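# Tarden Open Day: block and cylinder sorting data

Data card and short notes from the two-arm demonstration table. Maintained by Tae-yang Cho and Binta Olatunji.
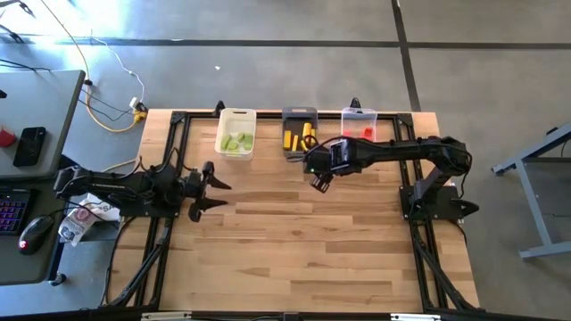
What can a visitor do at the demonstration table?

A visitor chooses a color, says it to the operator, and the operator starts the matching routine. After that the visitor may also drive one arm by hand with the leader handles, for one turn. Every turn is recorded when the visitor has signed the form.

## Background

Tarden is the small robotics workshop of Stosness. Each March we open the doors to schools, parents and people from the neighborhood. In former years we showed videos on a big screen, and the people were polite but they went home early. Adebayo Ogunleye proposed to put a real table on the floor and let the visitors take part. This repository keeps the recordings from that table, so that other groups can repeat the demonstration or train something with it.

The task is simple on purpose. Green cubes, yellow cylinders and red blocks start in three small bins along the far side of a wooden tabletop. Two black arms with grippers stand on the left and the right side of the table. An episode is one pick from a bin, one place on the wood, and one return to the same bin.

## What is included

- 859 episodes in total
- 800 episodes driven by visitors or by our own staff
- the remaining episodes are from the automatic routine, and they have the tag `auto`
- joint positions and gripper state for both arms
- one color video per episode, from the head view
- one text file with the spoken request, typed later by Oluwatosin Wike

Faces and voices are not included. The requests were typed as the visitor said them, with small corrections of spelling. Some of them are long ("the yellow one, no, the other yellow one, near the wall of the box") and we decided to keep these as they are.

## How the table was run

The doors opened at 10 in the morning. Uchenna Akpan operated the left arm and Binta the right arm, and they changed places after lunch. A group had maximum 8 persons, and the youngest children came first.

Before each group we did the same steps:

1. Put all pieces back in their bins, by color.
2. Send both arms to the home position.
3. Check the green light on the gripper.
4. Start the recorder in Ollance and read the episode number aloud.

Ollance is our own recording program. It is not necessary for reading the files. The folder `tools/` has a short script called `usman_export`, named after the Usman room where we wrote it, and it converts everything to plain CSV and MP4.

## Known problems

The yellow cylinders are the difficult ones. If a cylinder leans on the wall of the bin, the fingers often close on the rim — in the automatic routine this stops the episode and it gets the tag `rim_contact`. Visitors usually tried a second time and many of them were successful, so these episodes are longer than the others.

The clear bin gave problems for our color detection in the afternoon sun. We did not repair this in the data. Please look at the column `light` before you compare morning and afternoon.

In 8 episodes the left arm was moved by accident while the right arm was working. They are kept with the tag `both_moving`, because one of our partners asked for them.

The episode numbers have a small gap after lunch. The recorder was restarted and the counter jumped. No files are missing.

## Suggested use

We use the data for teaching: the students first replay an episode slowly, then they mark the moment of grasp, then they train a small policy and compare it with a visitor of ten years old. The children often win on the red blocks.

We do not recommend the data for measuring safety. The visitors sat behind a line on the floor and nobody was permitted to reach over the table during motion.

## If you want to repeat the demonstration

Use pieces which are a little bigger than you think. Keep the turns short. Let the people watch one automatic episode first — they understand the handles much faster after this. We also suggest a second operator, even for a small group, as one person cannot watch the arms and answer questions at the same time.

Corrections are welcome. Please write the episode number in the title of your issue, and tell which version of the export script you have.

Contact: the Tarden data desk, Stosness | © Stosness, all rights reserved | Back to top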